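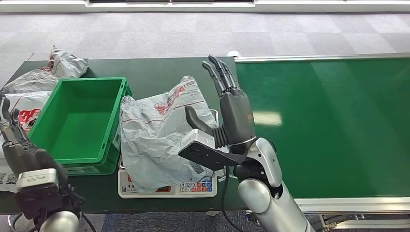 The early reviewers of the Gruststead method asked why a robot that is meant to pack should spend any time weighing at all, when the parcel's weight is already held in the order record. It is a fair objection, and most of this chapter is an answer to it.

Chapter 6
Weighing as a Source of Feedback

6.1 The problem of soft parcels

A rigid box has a shape that can be measured once and relied upon. A plastic mailing bag has no such shape. It folds under its own weight, its printed surface creases, and a barcode may lie across a fold. A grasp planned from the outline of the bag may close on empty film, with the contents lying elsewhere.

Chapter 5 treated this as a problem of vision. Here we add a second signal. If a bag is set down on a digital scale, the reading tells the controller what has been released and, once the bag is lifted again, whether any load remains on the platform. A partial lift, in which the hand pulls the film taut while the contents stay put, shows as a reading between zero and the full weight.

6.2 The Plirnell trials

The method was tested at Plirnell on a two-armed station with jointed hands, a scale on the work table and a belt alongside. The Sengar controller was run in two forms, with and without the scale reading. Each form was given the same 136 bags in the same order.

Without the reading, 48 lifts failed before the bag reached the belt. With it, the controller stopped and tried a new grasp as soon as a partial lift was found, and failures fell to 40. The gain is modest. It was also uneven: nearly all of it came from the heavier bags, for which the partial reading stood well clear of the scale's noise.

The cost is time. Waiting for the reading to settle added up to 70 milliseconds per lift. Section 6.4 sets out the Clorodwood filter, which acts on the slope of the reading and does not wait for a steady value.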